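Guide de bonnes pratiques Bellik pour postes bimanuels, édition d'octobre : compte rendu de lecture et d'usage

Bellik diffuse depuis plusieurs années des fiches de mise en service pour bras légers. Le guide examiné les remplace par un référentiel unique, consacré aux postes à deux bras fixes travaillant sur table. Il se présente sous forme d'un classeur imprimé de 88 pages, accompagné d'un jeu de grilles de contrôle au format tableur. La référence du document est 2512. Il ne se substitue ni aux normes applicables ni à l'analyse de risques de l'intégrateur, ce que l'introduction rappelle correctement.

Périmètre

Le texte traite de l'implantation, du cheminement des câbles, de l'état des préhenseurs, de la gestion des objets sur le plan de travail et de la tenue du registre. Les postes mobiles sont exclus, ainsi que les outils tranchants ou chauffants. La manipulation de petites pièces (perles à lacer, cubes plastiques, tiges, cordons) fait l'objet d'un chapitre propre, le quatrième. C'est celui que nous avons appliqué le plus complètement.

Implantation et zone commune

Le chapitre 2 impose de définir une zone commune aux deux bras, de la reporter sur le plan du poste et d'y attribuer une priorité à l'un des bras pour chaque tâche. La règle est claire. La grille associée l'est moins : elle demande une cote de recouvrement sans préciser si la mesure se prend au poignet ou à l'extrémité des doigts. L'écart entre les deux conventions suffit à faire passer un poste de conforme à non conforme. Nous avons retenu l'extrémité des doigts, préhenseur ouvert, et l'avons noté au registre.

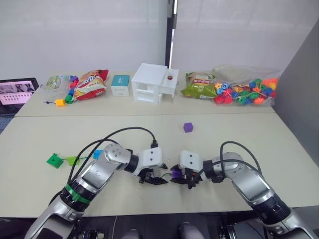 Le guide distingue ensuite le plan de travail et le plan de réserve. Le premier ne reçoit que les pièces de la tâche en cours. Le second peut accueillir le reste du matériel, à condition d'être hors d'atteinte des bras en vitesse nominale. La formulation pose un problème pratique : l'atteinte est définie en bras tendu, alors que la plupart des contrôleurs permettent de borner le volume de travail par logiciel. Un paragraphe sur la valeur à accorder à ces bornes aurait été utile. Le guide de Tandow, plus ancien, traite ce point en une demi-page et de façon exploitable.

Câblage

Les prescriptions sont courtes : boucle libre au poignet, absence de point dur, essai en rotation complète à vitesse réduite avant toute tâche. La grille prévoit une ligne par bras. Rien n'est dit du croisement des boucles lorsque les deux poignets se rapprochent, cas courant sur ce type de poste. Zerrin Dursun, qui a tenu les grilles pendant l'essai, a ajouté une ligne « poignets rapprochés » au modèle. Nous recommandons cet ajout.

Préhenseurs et petites pièces

Le chapitre 4 est le plus solide. Il demande un examen visuel des faces de serrage en début de série, un relevé des marques d'usure et un contrôle du parallélisme à vide. L'approche d'une pièce se fait doigts ouverts, avec un dégagement latéral vérifié de chaque côté. Lorsqu'un bras tient un objet allongé, le guide exige que son extrémité libre soit traitée comme une partie de l'outil dans le calcul des distances. Cette dernière règle est trop souvent omise ailleurs.
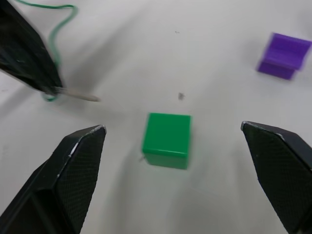 Fig. 2 : cube vert entre les doigts ouverts du préhenseur ; tige tenue par le second bras.

Les objets souples sont moins bien couverts. Le cordon est assimilé à une pièce rigide de même longueur, hypothèse prudente pour les distances mais sans intérêt pour le risque d'accrochage. Skomano propose dans ses notices une consigne plus simple : aucun brin libre sous la trajectoire du second bras. Elle se vérifie d'un coup d'œil et se consigne en une case.

Registre et grilles

Le tableur fonctionne sans macro. Les champs obligatoires sont identifiés, les unités figurent dans les en-têtes. Deux défauts à signaler : la colonne « écart accepté par » admet une cellule vide, et l'historique des révisions n'est pas verrouillé. La traduction française, confiée au cabinet Türkmen, est correcte dans l'ensemble, mais « préhenseur » et « pince » y alternent sans règle. Dans un document destiné à servir de preuve, un terme unique s'impose.

Appréciation

Points satisfaisants : règles courtes, chapitre 4 directement applicable, grilles lisibles à l'impression.

Points à reprendre : convention de mesure du recouvrement, bornes logicielles, objets souples, verrouillage du registre.

Le guide convient à un atelier ou à un laboratoire qui dispose déjà d'une analyse de risques et cherche à uniformiser ses contrôles quotidiens. Pour une première installation, il faudra le compléter par un document traitant des fonctions d'arrêt, que Bellik renvoie à une annexe non fournie avec l'exemplaire reçu.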